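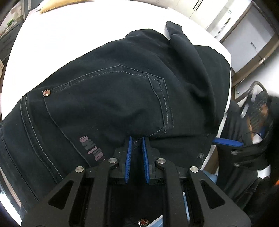
One reader wrote to us that she had put 492 miles on her old Drasby trail shoes and would happily have put on another hundred if the heel lining had held out, and could we please find out whether the new pair fixes it. She was far from the only one asking, so we were glad when a box from Drasby landed at the office last week with the second version inside.

The short answer for her, and for everyone else who wore through that lining, is yes. The Drasby Rovum 2 has a new heel made from a thicker knit that wraps up and over the collar, and the old seam that used to rub right where the foot bends is gone. The company says the change came straight out of complaints from people who bought the first Rovum when it went on sale in March of last year, and it's nice to see a shoe maker listen like that.

The rest of the shoe has been left mostly alone, which will please the folks who loved the first one (we have a couple of them here, and they were nervous). You still get the wide toe box, the low, firm ride and those funny flat laces that stay tied through just about anything. The outsole is new, with deeper lugs under the forefoot, and it comes from Eltik, the same small rubber company that made the soles for Drasby's winter boot. We took ours up the gravel loop behind the reservoir after a night of rain and felt good and steady on the way down, even over the slick roots near the bottom where most of us usually slow to a walk.

It has gained a little weight, and a pair in our tester's size came in at 567 grams on the kitchen scale. If you're used to something very light you may notice it for the first mile or so. After that we pretty much forgot, though on a long climb your legs might remind you!

Sizing runs a touch short this time. If you were between sizes in the old Rovum, go up a half, and if you can, try them on in the afternoon with the socks you really run in.

The Rovum 2 will be in stores on Aug 20, 2022, in gray, rust and a deep green, and Bouchard Running will carry all three colors both online and in its shops. Bouchard is also clearing out what it has left of the first version, at around 81 dollars a pair while they last, mostly in the smaller sizes.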